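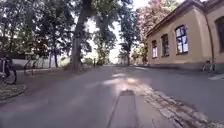
Figure 1. View from the front camera on the path course, bumper at bottom centre. Note the glare at the far end and the broken paving to the right.

Week 7: Comparing cameras and controllers outdoors
Notes by Cempaka Pattinasarany

Last week you tuned a controller indoors, on a level floor, under lighting that somebody pays an electrician to keep constant. Most of you got lovely results. Please enjoy them for the remainder of the afternoon.

This week's question is how to compare two cameras, or two steering controllers, when the course itself refuses to hold still. We have two of each. The cameras are the Pfister (wide lens, automatic exposure, opinions of its own) and the Wosholm (narrower, manual exposure, no opinions whatsoever). The controllers are Erkow, which follows the boundary between asphalt and whatever isn't asphalt, and Lotstead, which picks a heading toward the most distant drivable surface it can find and hopes for the best.

7.1 What the course asks of a camera

Look at Figure 1 as an exposure problem. The asphalt is mostly in soft shade, there are pale patches of sun across the middle of it, and the far end washes out to nearly white. An automatic exposure routine that averages the whole view will be pulled toward the sky, and the shade pays for it. One that meters the lower half will give you decent asphalt and no far end at all. Neither is wrong. You have to decide which part of the picture your controller lives on, then meter for that.

Windows are a separate nuisance. The third one along the building is throwing back a bluish-white reflection, and to a brightness threshold a reflection and a patch of sky are the same animal. Every year a group submits a segmentation in which the sky continues down the side of the wall. It gets a mark for optimism.

7.2 What it asks of a controller

Erkow wants a clean edge. On the right it gets a seam that runs diagonally, with chipped stones and cobbles beyond it that widen toward the robot. On the left there is a low curb, but it curves, and shrubs and railing crowd the same side. In our August trials Erkow with the Pfister tracked the seam nicely and then became interested in the edge of a sun patch. The patch edge had better contrast. From the controller's point of view this was a perfectly sensible decision.

Lotstead ignores all that and looks far ahead, so it inherits every problem in 7.1. With the glare clipped, its "most distant drivable surface" jumps about between frames and the steering goes with it. Expect a sort of polite wobble.

7.3 Mask the bumper

The dark shape at the bottom is us. It is slightly blurred and tapers upward, and its top edge sits just above the lower third of the image. That is a lot of picture to give away, and it is grey, on a grey path. If you don't mask it, Erkow will find two superb edges that never move, and your tracking error will be tiny. Groups have reported this as a success.

Draw the mask by hand, once for each camera mount. Redraw it if you so much as breathe on the bracket.

7.4 Running the comparison

Change one thing at a time. Four pairings, 5 runs each, same start mark, same speed. Alternate the pairings; do not do all the Pfister runs and then all the Wosholm runs, or you will have carried out a careful study of the sun moving. Log 400 frames per run and keep the raw ones.

Report lateral error, steering reversals and the share of frames with a usable path estimate. A group last year gave only the last figure, 98 per cent, and was very pleased with it – the other two per cent were consecutive.

Parked bikes count as part of the course. Leave them where you find them and note their positions in the log, as they will have shifted by your next session.

For the tutorial: bring one frame where your two cameras disagree about the edge, with both exposure settings written on it. Pencil is fine.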